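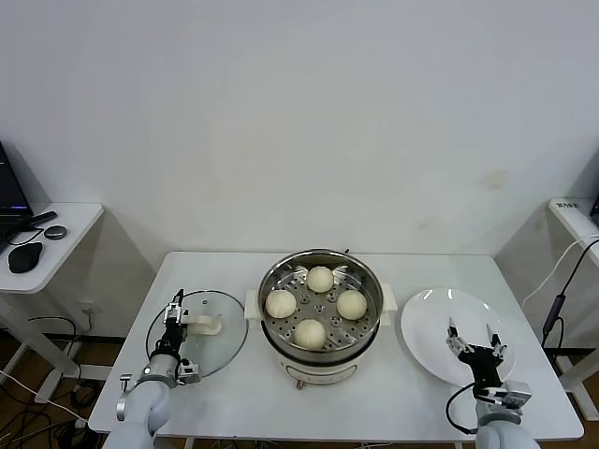

Slide 1: Steamed buns in an electric pot, lid off, plate ready

Good evening, Penungate! So happy to see a full room for buns in January. (Wait for people to sit. Check the mic at the back.)

Start with the pot. I love this kind of steamer because the basket sits right in the top and you can see everything you're making. Point out the holes in the bottom of the basket, that's where the steam comes up. Then point out the spacing. Four buns, one at each point of a diamond, none of them touching! Buns swell as they cook, and if they're packed in tight they glue themselves together and the skins tear when you pull.

Dough, quickly (it's all on the handout):
400 grams flour, 2 teaspoons instant yeast, a spoonful of sugar, warm water. Knead until it's smooth, longer than you want to. Mine comes from the mill shop in Seltgate, but any plain flour is fine.

Shaping. Weigh the dough pieces, 80 grams each for a plain bun. I go up to 100 for filled ones. Pass the practice dough down both sides now.

Second rise: tell the August story. Hot kitchen in Mindurport, I went out to the porch to take a phone call, came back to a tray of pancakes. Taste was lovely, shape was a disaster. In winter you have the other problem, so give them time and poke one gently. If the dent comes back slowly, they're ready.

Back to the slide for the lid. It's glass, with a knob on top, and it's lying flat on the table beside the pot. Lift yours away from you, keep the drips off the buns, and have a clear spot waiting for it. Same with the plate! Big, wide rim, already out on the other side. I used to hunt for a plate with a hot bun in my fingers. Ow.

(Ask: who here steams in bamboo? Let them talk, this part is always fun.)

If there's time, the semolina buns I ate in Ait Brahim, with honey. If not, go straight to tasting. Napkins are under the front table.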